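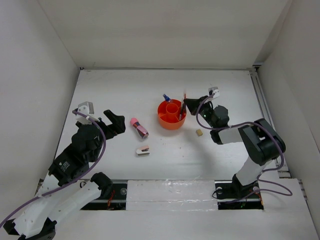
*Desk organiser with writing tools, pink bottle to the left.*

**Ticket 417 -- Skidus Teaching Kitchen, Bakery Section**
**Subject:** Milk loaves sinking in the centre after baking
**Opened:** July 5, 2023
**Priority:** Normal
**Status:** Closed, with one follow-up outstanding

## Report as received

The morning class has reported that tin loaves made to the standard milk bread sheet rise well in the Floveo proving cabinet, then sink in the middle within minutes of leaving the oven. The crust is a good colour. The crumb is close and damp along the base, with large holes under the top crust. Rolls made from the same dough are not affected.

The section uses Vuka strong white flour, dried yeast and whole milk. No change of supplier has been recorded.

## Entry 1 -- recipe check

The sheet in use was compared with the master copy. The master gives 600 g of flour to 417 g of milk for one large tin. The sheet on the wall gives 578 g of flour for the same quantity of milk. The lower figure belongs to an older version made with a different flour and should have been withdrawn in May.

The wall copy has been removed. A loaf made to the master sheet was easier to handle and held its shape on the bench, but it still dipped slightly after baking. The recipe is therefore accepted as one cause and the ticket remains open.

## Entry 2 -- proving cabinet

The cabinet was set to 32°C. An oven thermometer placed on the middle shelf read 38°C after half an hour. On the bottom shelf, beside the water tray, the reading was higher still. Dough left for the full time on the sheet had risen well above the rim of the tin and did not spring back when pressed with a floured finger.

Action taken: the dial was lowered until the middle shelf held 32°C. The bottom shelf is not to be used for tin loaves until further notice. Rolls may continue to be proved there, provided they are checked early.
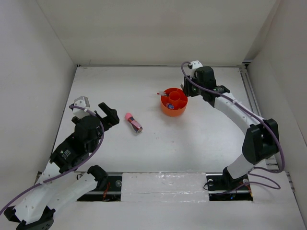 *Divided container and pink-capped bottle on the table.*

## Entry 3 -- oven and baking time

The Asfaw deck oven was tested with a second thermometer and found to be accurate. The class had been judging the loaves by colour and taking them out early -- the milk and sugar in the dough brown the crust well before the centre is done.

Three instructions were added to the sheet:

- Cover the loaf loosely with foil once the top is golden.
- Return it to the oven until the centre reads 94°C on a probe.
- Turn it out of the tin at once and cool it on a wire rack.

## Entry 4 -- repeat test

Two large loaves and one small loaf, the last made with 400 g of flour and the milk reduced to match, were baked with all of the above changes in place. All three kept their shape on cooling. When cut the following morning, the crumb was even and there was no damp line at the base.

## Outcome

Cause recorded as over-proving, made worse by a slack dough and a short bake. Staff are asked to go by the feel of the dough when proving and to treat the printed time as a guide only.

**Outstanding:** the thermostat on the Floveo cabinet requires adjustment by the service engineer. A separate request has been raised. Until the visit has taken place, the thermometer must stay on the middle shelf and be read before each batch goes in.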